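Flowers and Floral Tributes: Revised Arrangements for Residents and Visitors

Following the consultation held in May, the Gundar Housing Association has adopted a revised policy on flowers in shared areas, in the chapel of rest and in the memorial garden. The policy takes effect on 28/07/2022 and replaces the guidance printed in the residents' handbook. A total of 168 households returned the consultation form, and the Association is grateful to all who did so. Replies were received from every building, with the largest share from Clenis Court.

Shared hallways and landings

Residents may continue to place one arrangement on the hall table of each landing. Fresh flowers should stand in a vase with a heavy base and should be removed once they have begun to drop. Arrangements should not be placed on stairs, on window ledges above the ground floor or in front of fire doors. The Association received several requests for flower brackets to be fixed to the walls of the upper landings at Momia House. These requests have been declined, as the corridors there are already at the minimum width permitted under the fire safety plan.

Lilies are no longer permitted in shared areas. A number of residents keep cats, and lilies are poisonous to them even in small amounts, including the pollen and the water in the vase. Residents may of course keep lilies in their own homes, but are asked to wrap them well when disposing of them.

Artificial flowers

The question which drew the most comment was whether artificial flowers should be allowed on the same terms as fresh ones. Of the replies received, 56 raised the matter in some form. Opinion was divided. Several residents with hay fever or asthma asked that artificial flowers be given preference. Others felt that faded artificial arrangements had been left in place for too long in the past, and that they gave the entrance halls a neglected appearance.

The Association has decided that artificial flowers will be allowed in all shared indoor areas, subject to two conditions. They must be dusted by the household that placed them, and they must be replaced or withdrawn when the colour has gone. Blues and purples tend to fade soonest in a south-facing hall, and residents may wish to choose a shaded position for them. 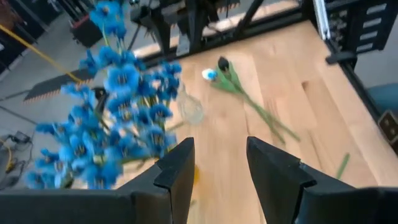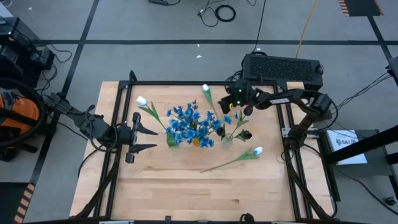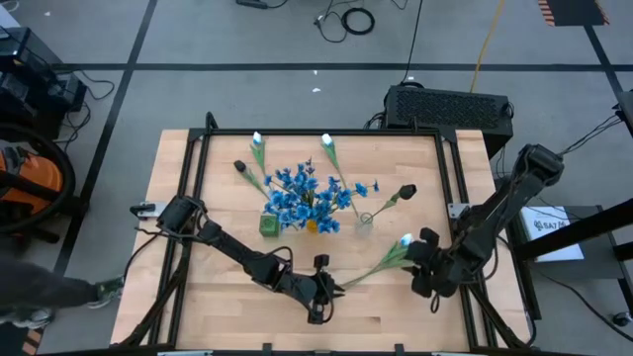 First picture: artificial flowers in blue. Second picture: a small artificial arrangement on a wooden tabletop.

Fabric petals may be cleaned with a soft brush or a hairdryer on its cool setting. Plastic stems and leaves may be wiped with a damp cloth. Household sprays should not be used in the hallways, as they leave the floor slippery.

The memorial garden

Fresh flowers remain the only kind permitted in the memorial garden. Wind carries loose artificial petals into the pond, where they block the pump, and the cost of clearing it last year came to £1,280. Cut flowers may be left at the stone or along the low wall. Cellophane, ribbon and wire should be taken home, or placed in the covered bin beside the gate. Tributes are cleared after 16 days, and cards are kept at the office for collection.

Families who wish to plant a shrub or a rose in memory of a relative should write to the office before buying the plant. The eastern bed is now full. Space remains in the bed beside the Đàm Walk entrance, where the soil is heavy and suits roses better than lavender. The Association regrets that it cannot accept trees.

The chapel of rest

Both fresh and artificial flowers may be brought to the chapel of rest. Arrangements should be delivered to the side door on the morning of the service and collected by the family afterwards. Any left behind will be passed to the day room unless the family has asked otherwise. The two brass pedestals may be borrowed without charge, but must be reserved in advance.

Existing arrangements

Households with arrangements already in place need not apply for permission. They are asked only to check that these meet the new conditions. Where an arrangement does not, the office will write to the household concerned before anything is removed.

Copies of the full policy are available from the office in standard and large print. Questions may be addressed to Vinh Chu, Resident Services, either in writing or in person during office hours. Requests to borrow the chapel pedestals should be made on the yellow form, available at the front desk.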